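Desk Booking and Shared Workstations: Frequently Asked Questions
Ullell Workplace Services
Last revised March 2020

These answers apply to all bookable desks in the Chege building. Assigned desks and laboratory benches are covered by separate rules.

Who can book a desk?
Any employee or contractor with an active Ullell badge. Visitors cannot book directly. The host books on their behalf and enters the visitor's name in the Notes field.

How far in advance can I book?
Up to 10 working days. Requests beyond that window are rejected by the booking system, Turnico, without being queued. Team bookings of more than 3 adjacent desks go to Tayla Cosgrove in Space Planning and can be placed further ahead.

What happens if I do not check in?
The booking is released at 10 a.m. and the desk returns to the open pool. Check-in is done in Turnico or by scanning the code on the cubicle partition. Badging in at the front door does not count as a check-in.

Can I leave papers and personal items on the desk overnight?
Only if the same desk is booked in your name for the next working day. In all other cases the surface must be cleared by the end of the booking. Items left behind are bagged, labeled with the desk number and date, and held at the mail room until the end of the following month. 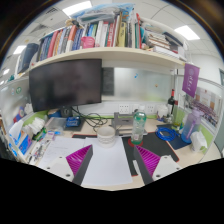
Confidential documents are treated differently. They are not bagged. They are placed in the locked shredding bin on the same floor and cannot be recovered afterward.

Are drinks allowed?
Yes. Open cups are allowed at desks but not in the print room or the server corridor. Hot food is limited to the kitchen areas.

How do I connect to the network?
Wireless access works throughout the building using your normal login. Wired ports are disabled by default. To enable one, send the port number to the service desk. The port stays active for the length of the booking and is then shut off automatically.

Why does my laptop lose its wired connection after lunch?
Half-day bookings end at 1 p.m., and the port closes with them. If you have two half-day bookings in a row, Turnico treats them as separate and the port must be enabled again. Book a full day to avoid the interruption. A correction has been requested from the supplier, Prarulura, and is scheduled for the June release.

Can I bring my own accessories?
Mats, stands, keyboards and pointing devices may be used without approval. Anything that plugs into a wall outlet, including chargers not issued by Ullell, needs a safety label first. Labels are issued at the mail room counter.

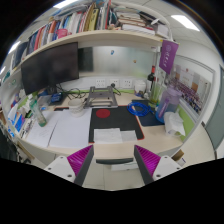
Space heaters, fans with exposed blades and power strips connected to other power strips are not approved under any conditions and will be removed.

Can I adjust or move the furniture?
Chairs may be adjusted freely. Desks and partitions may not be moved. Requests for a different desk height are handled as an ergonomic assessment; use form 647 and allow 10 working days.

Is there a charge?
Individual bookings are free. Project teams holding desks for longer than a month are charged $100 per desk per month to the project code. Charges are posted in arrears and appear under Facilities, Internal.

What do I do with trash and recycling?
There are no bins in the cubicles. Use the sorting station at the end of each aisle. Empty bottles and cans go in the blue bin with the caps on. Pour leftover liquid into the kitchen sink first.
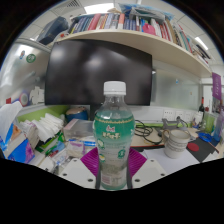
Who do I contact about a problem?
For booking errors, use the Report button in Turnico and include the desk number. For damage, lighting or temperature, contact Rawiri Harawira in Building Operations. Lost badges must be reported to the security desk in person.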